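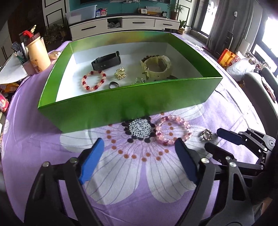 **Lolari**

Ticket 2645 – Turent label printer feeding blank labels from Nullside

Hi again! I was asked to keep everything in one ticket this time instead of opening a new one whenever something changes, so I'm going to treat this as my log and add to it as I go. Sorry in advance for the length.

**The problem**

My Turent prints shipping labels fine for a while, then it starts spitting out a blank one between every good one. After a few of those the print starts creeping down, so the barcode ends up split across two labels and the post office on Kramer won't take the package. The light stays green the whole time. Nullside marks every label as printed, including the ones that came out as garbage, so then I have to void them by hand and buy them again.

**What I have**

- Turent desktop printer, plugged in by USB
- Windows laptop, fully updated
- Nullside desktop app, set to update itself
- 4x6 labels on a roll (used to be the fan-fold stack, more on that below)

**Monday night, first try**

Did the steps from the help page. Turned it off, unplugged it, waited, plugged it back in. Held the feed button until it blinked and ran the calibration thing. It fed out a few empty labels, stopped right on the gap, looked very pleased with itself. Printed a test page and it was perfect! Printed three real labels and the third one was shifted again.

Cleaned the sensor with a dry cotton swab. There was a little fuzz on it, so I got my hopes up, but no change.

**Tuesday, 9 a.m.**

Somebody in the user forum said to reinstall the driver, so I took it off completely, restarted, and put on the one from the Turent download page. Two things I noticed:

1. The new driver set the paper size back to 4x8. I have no idea why. I changed it to 4x6 in the printer preferences.
2. Nullside has its OWN paper size setting, under Printing > Advanced, and mine also said 4x8. I'm sure I never touched that. Could an update have done it?

Changed both to match and printed five labels in a row with no blanks. I thought that was it and nearly closed the ticket.

**Tuesday, after lunch**

Nope. Blanks are back. The size settings are still right in both places (I took a screenshot, it's attached with the log file). What's new is that it only does it when I print a batch. If I click one order, print, wait, click the next one, it behaves. As soon as I select a bunch and hit Print All, I get blank, label, blank, label.

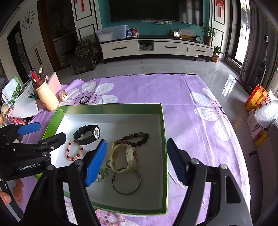 So I tried printing the same batch to a PDF first, which I should have done on day one, and guess what – the PDF has empty pages in it! Every second page, nothing on it. That pretty much lets the printer off the hook for the blanks, I think? Either the Nullside app is adding a page break after each label or there's a hidden packing slip page turned on somewhere. I looked for a packing slip option and found one in the store settings, but it was already off. I turned it on, saved, turned it off, saved again, and restarted the app. Still getting the empty pages in the PDF.

**The creeping**

I now think this is a separate problem. When I switched from the fan-fold stack to the roll, I put the roll on the holder behind the printer and it was dragging a bit. Last night I moved the holder back so the labels come in flat, and redid the calibration with the lid fully clicked down on both sides. (It feels closed well before it really is, maybe put that on the help page?) No drift so far when I print one at a time.

**Where that leaves me**

- Drift: seems OK, I'll keep watching it
- Blank pages in batches: still happening, and it shows up in the PDF too
- Paper size resetting itself: I'd love to know if that will happen again with the next update

Questions for you:

Is there a way to go back to the Nullside version I had in May? Batches worked fine then. And can the labels I had to void be refunded in one go? Right now I'm clicking through them one by one and the void button logs me out half the time.

I'm around most afternoons if you want to do a screen share. I'm leaving everything set the way it is for now so you can see it misbehave.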